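Issa Nimri
Oct 8, 2022

1/ A small thread about sorting out my late aunt's recipes, for those who asked me in February and did not get a proper answer. It is long, sorry. Make a coffee first. 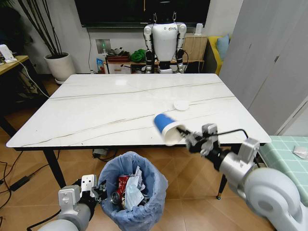 2/ My aunt measured everything with "the cup", and the cup was never a measuring cup. For bread it was a tea glass. For rice it was a tin mug with a dent in it. I started by thinking I could use any cup and correct it later. I could not. A paper cup like the blue one over the white table, with its round lid lying beside it, holds a different amount from my neighbour's paper cup, and both are different from the Canadian measuring cup in my drawer. So before I typed one recipe, I had to find out which vessel she meant on which page.

3/ The notebooks are in three languages. She wrote Arabic when she was in a hurry, French when she copied from a magazine, and English after she moved here. Sometimes she changes in the middle of a line. "Two cups farine, then knead" is a typical one.

4/ My cousin Nour Rizk has the first notebook and I have the others. We agreed that the originals stay where they are and we only exchange scans. Nour reads our aunt's handwriting much better than me. I type faster. It is a fair division, I think.

5/ There are 87 recipes if you count the jams separately. Nour does not want to count the jams separately. We have had this discussion more than once.

6/ For the weights I did it like this. I took the tea glass (my mother still has two from the same set), filled it with flour the way my aunt did, with a spoon and without pressing, and put it on the scale. I repeated it until the numbers stopped jumping. Then I wrote the grams in pencil next to her line, never on top of it.

7/ The big bread recipe came out at 800 grams of flour. I was happy, because the dough felt correct in the hand straight away. The first time I had used an ordinary measuring cup and the dough was like soup. My husband ate it anyway, as a kind of flatbread, with a lot of labneh.

8/ Spelling was harder than weights. I wanted to correct everything. "Cinamon", "oinion", "let it colour a little bit gold". Nour said if I fix the spelling then it is my book and no longer hers. So we keep her spelling in the recipe titles and use the normal one in the instructions, where a mistake could make somebody burn something.

9/ A word about words I could not translate. She uses one verb for when the onions are soft but not yet brown, and another for the moment after that. English has "sweat" for the first, I learned this only now. For the second I wrote three words and I am still not satisfied. If you have a good one, please tell me.

10/ Oven temperatures: there are none. She writes "strong" or "quiet". After many trays I decided that quiet is low enough for meringue and strong is as high as my oven goes. Her rice pudding says "very quiet, and do not open". I opened it. She was right.

11/ Some pages have notes that are not about food. The price of a winter coat. A phone number with a missing digit. "Tell Nour's mother about the curtains." Should these be in the book? I have changed my mind on this several times. For the moment they are in, at the bottom of the page, in smaller letters.

12/ For those who want to do the same with their family papers, my only practical advice is to scan in colour even if everything is blue ink. On the grey scans I took a coffee stain for a comma, and half a teaspoon of salt became something else.

13/ Also write down who told you what. My uncle says the date biscuits are from Aleppo, my mother says they are from the back of a sugar packet. I put both names and both stories.

14/ We will print a few copies for the family when the jams question is settled -- Nour, I know you are reading this. Nine people have asked for one already, and two of them do not cook.

15/ Tomorrow I try the quince paste. The recipe says "stir until your arm is tired, then call your sister". I have no sister, so if you live close by and have a free arm, write to me.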